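Members' Visit to the Clisent Household Handling Demonstration, Mornudlow

The autumn programme of visits opened with an afternoon at Mornudlow, where Clisent is gathering material for its work on teaching machines to handle clothing and bed linen. The visit had been requested by a number of members after the talk given to the Society in October, and the places offered were filled within two days of the notice being issued.

Clisent does not use a laboratory for this part of its work. The sessions take place in furnished bedrooms, on ordinary beds with ordinary sheets, and members were received in a private house at Mornudlow which has been lent to the project for the season. Visitors were divided into 2 parties. The first watched the handling from the doorway while the second was given an account of the project in the dining room, after which the parties changed places.

The introductory account dealt chiefly with the choice of task. Folding a garment is something most people learn as children and carry out without much thought, yet it remains awkward for a machine. A box or a bottle keeps its shape when it is picked up. A sweatshirt does not, and each time it is laid down it presents a different set of edges and creases. The speaker explained that a finger placed slightly too high will slide over the cloth, and that one placed too low may take up the sheet as well.

Members then saw the work itself. It is done by a person, who holds the two-fingered grippers and folds with them in place of bare hands. Each gripper carries a camera, and the recordings are later used to train the software which will guide a robot through the same task. No robot arm was shown at Mornudlow, as had been made clear in the notice of the visit.

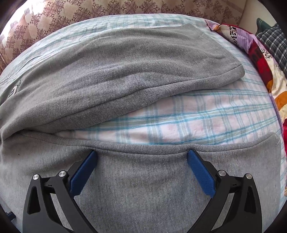
Blue gripper pads at a fold in a grey knitted garment, Mornudlow.

Several members remarked on how slow the work appeared. It was explained that the pace is deliberate. The person folding is asked to make each movement complete before beginning the next, and to avoid the small flicks and shakes by which most of us straighten a piece of cloth. Such movements are quick and effective by hand, but they are difficult to learn from a recording and harder still for a machine to repeat safely near people. New operators are said to find this the most tiring part of their training, and are asked to rest at regular intervals.

There was considerable interest in the pads at the tips of the fingers. Knitted fabric calls for a surface that will hold without dragging, and the textured pads now in use were chosen after a long comparison carried out at the Wikström workshop. Harder pads had marked some of the finer garments and were withdrawn. Members who wished to do so were permitted to try a spare gripper on a tea towel in the dining room — an exercise which proved more difficult than many had expected, particularly when it came to lifting a single layer.

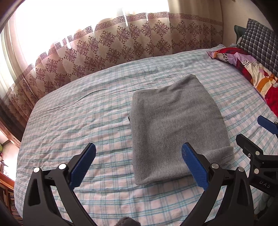
The question of patterned bedding was raised from the floor. It had been supposed by some that a plain sheet would make the task easier, and it was confirmed that plain sheets were used when the project began. The software trained on those early recordings did poorly when it was later tried in rooms with checked or flowered bedding. The present practice is therefore to leave each room as it is found, with its own curtains, pillows and blankets, and to move on to another house once enough has been recorded.

At the time of the visit, 387 folding sessions had been completed at Mornudlow, of which 253 had been reviewed and accepted. The remainder were either awaiting review or had been set aside. A session may be set aside when a garment passes out of view for too long, or when the recording from one gripper does not agree in time with that from the other. It was stressed that a poor fold is not in itself a ground for rejection, and that attempts in which a corner is dropped and taken up again are thought to be of particular value.

Questions were also put concerning privacy. Householders who lend a room are given a written statement of what will be recorded and may ask for any recording to be removed. Personal papers and photographs are put away before work begins. One member asked whether sound was recorded and was informed that it was not.

A longer paper on the handling of cloth will be placed in the reading room when it has been received from Clisent. Members who were unable to attend may wish to note that a second visit, to the Lisinitz site, is being arranged for the spring and will be concerned with the sorting and stacking of towels. Numbers will again be limited. Applications should be made in writing to the Visits Secretary, and preference will be given to those who did not obtain a place on this occasion. Visitors to Lisinitz should be aware that the demonstration room is on an upper floor and that there is no lift.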